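How Does a Washing Machine Get Your Clothes Clean?

By Sena Abubakari, for the Skisinora children's pages

Think about the muckiest thing you have ever worn. Perhaps it was a football sock after a very wet match, or a jumper you were wearing when somebody opened a bottle of ketchup the wrong way up. Now think about how it looked when you next found it in your drawer, folded and smelling nice. Somewhere between those two moments it probably went for a ride in a washing machine, and that ride is what we are going to find out about today.

A machine with a drum in its tummy

There are different sorts of washing machine, but the one you are most likely to meet in a kitchen or a utility room has a round door at the front. Grown-ups call it a front loader. Behind the door is a big metal drum, a bit like an enormous tin can lying on its side, and this is where the clothes go.

If you look into the drum when the machine is switched off (ask first, please, and never climb in, or let a little brother or sister or the cat climb in either), you will see that the metal is full of small holes. You might think holes are a strange thing to put in something that has to be filled with water. The secret is that there is a second drum around the outside, which has no little holes in its sides and holds the water in. It is called the tub. The inner drum spins and the tub stays where it is, and water can slip back and forth between the two through all those holes.

Around the doorway there is also a thick, bendy ring made of rubber. It squashes up against the glass when the door is shut so that the water can't dribble out over the floor. Socks love to hide in the folds of it. If you have ever lost just one sock, that is a very good place to look!

Why isn't water enough?

Try this at the sink, with a grown-up nearby. Put a drop of cooking oil into a cup of water and give it a stir. The oil breaks up into blobs, but leave it alone for a minute and the blobs float back up to the top and join together again. Oil and water simply don't like to mix.

Lots of dirt is a bit oily. Butter is, and so is gravy, and so is the natural grease that comes from your own skin (everybody has it, even very clean people). So if you washed your clothes in plain water, a good deal of the muck would just cling on and refuse to budge.

This is where detergent comes in, which is the proper name for washing powder or washing liquid. Detergent is made up of tiny, tiny bits called molecules, and each one has two different ends. One end loves water. The other end can't stand water and would much sooner stick to grease. When they meet a greasy mark, they all poke their grease-loving ends into it and leave their water-loving ends sticking out, until the grease is lifted off the cloth in little balls. Then the water can carry it away. Now squirt a drop of washing-up liquid into your cup of oil and water, stir again, and see what is different.

Round and round and flop

Detergent needs help, though. Before there were washing machines, people had to rub and scrub and beat their clothes by hand, and it took hours and made their arms ache. My grandmother used to tell me that washday left her too tired to eat her tea.

A machine does the job by tumbling. On the inside of the drum there are usually a few bumps called paddles or lifters. As the drum turns, they carry the clothes up one side until they are near the top, and then — flop! — down they fall into the soapy water. Up, over, flop. Up, over, flop. Every flop squeezes the water through the cloth and pushes a bit more dirt out. The drum often stops and goes the other way for a while too, which helps to stop your pyjamas tying themselves in a knot with the tea towels.

Then the dirty water is pumped out, clean water comes in, and the clothes are tumbled again to get rid of the soap. That part is called the rinse.

The noisy bit at the end

You will know this part because you can hear it from the other end of the house. The drum begins to spin very fast indeed, faster than you could ever count, and the clothes are pressed flat against the sides. The water in them flies outwards through the holes and is pumped away. You may have seen a wet dog do something rather similar, only the dog does it all over your trousers.

When the clothes come out they are still damp, but they don't drip, and that makes them much quicker to dry on the line.

Hot or cool?

Most machines let you choose how warm the water is, and you will find numbers on the dial or on the little screen. They are degrees Celsius. A wash at 20 is a cool one and uses less electricity, as heating up water takes a lot of energy. A wash at 60 is hot, and people often choose it for towels and sheets. Wool is fussy. If you put a woolly jumper in a wash that is too hot it may come out the right size for a teddy bear, and I am sorry to say I have done this to a jumper I was very fond of.

Look for the label sewn inside your clothes. There is a small picture on it of a tub of water, and if there is a number in the tub, that is the hottest wash those clothes should have.

How you can help on washday

My friend Hidayah Oei has three children, and they all have washday jobs, even the smallest. Sorting is a lovely one to begin with. Dark things go in one pile and pale things in another, so that the colour from a new pair of jeans doesn't creep into a white shirt. You don't need special baskets for this, and a bucket does very well for a small pile. A round black one standing on a red stool is at a handy height for reaching into, and there is room in it for a bit of blue denim with a crumpled olive-brown cloth on top. Before anything goes in the machine, go through all the pockets, and turn your socks the right way out while you are at it. Leave the detergent for a grown-up to measure and pour, and never touch the capsules, however squashy they look. Once the door is shut and the drum has started to turn, pull up a cushion and see if you can spot your own favourite T-shirt going by.
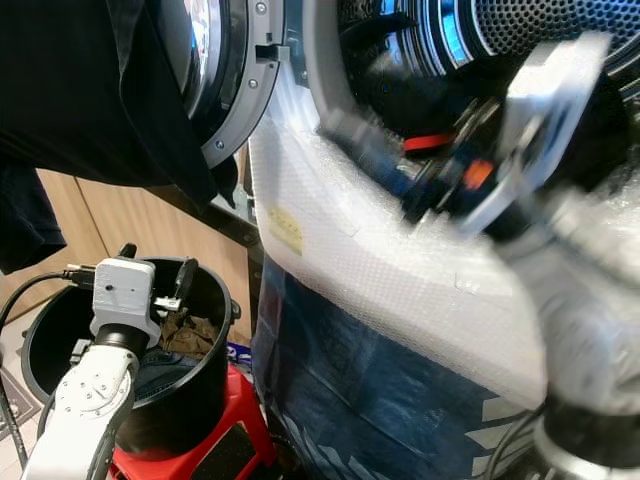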